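Thread by Venla Ikonen
August
Print this thread | E-mail this thread

Budget time at Serkness! We have 3,000 to spend on kit for the second bench and I've been looking forward to this all month. A thread on where the money goes.

The arm is the big line, obviously. But look how much of the job is down to the cheap stuff: plates, trays, a cloth, pretend food. 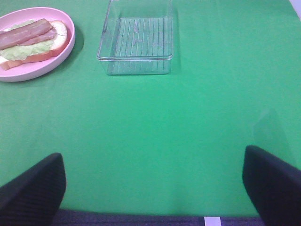 Bread, lettuce, bacon, and a clear tray beside the plate.

So props get their own line this year: 80 for the lot. I'd love two full sandwich sets (bread goes missing first, always the bread).
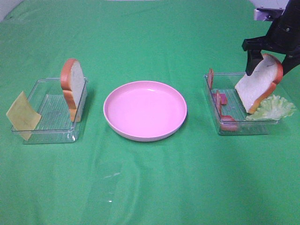
Posted by Venla Ikonen, Sakilcombe

Clear trays with ribbed floors are staying on the list. Slices can stand up on edge in them, and I'm very fond of that!

Next, the arm itself. Almost 2,000 of the total is set aside, and Reijo Koivisto wants spare fingers and cables priced in the same order. He's right. Postage alone stung us last time.
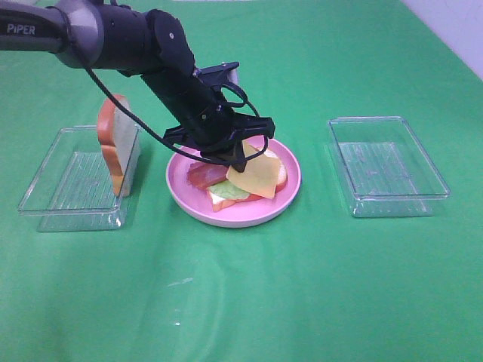
I've asked Kuusisto and Solamine for quotes with the delivery date in writing. If it slips past the end of term we lose the bench space.

What's left goes on a better lamp, clamps and a second green cloth, so one can be in the wash.
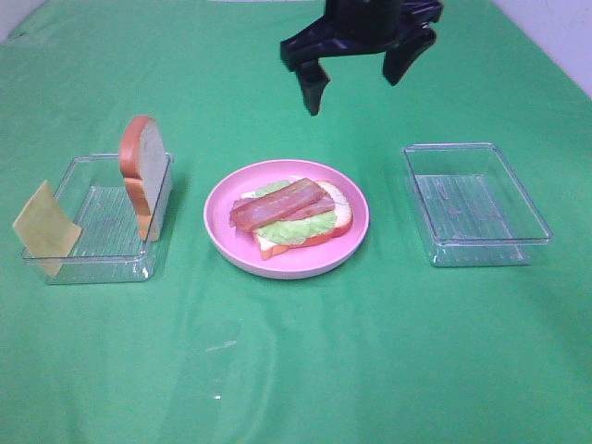 Still undecided on a longer warranty. If you've paid for one on a small arm, did you ever use it? Tell me everything!

Recent from Venla Ikonen
Which clamps fit a thin tabletop?
Labelling cables before you need to
Our bench plan, second go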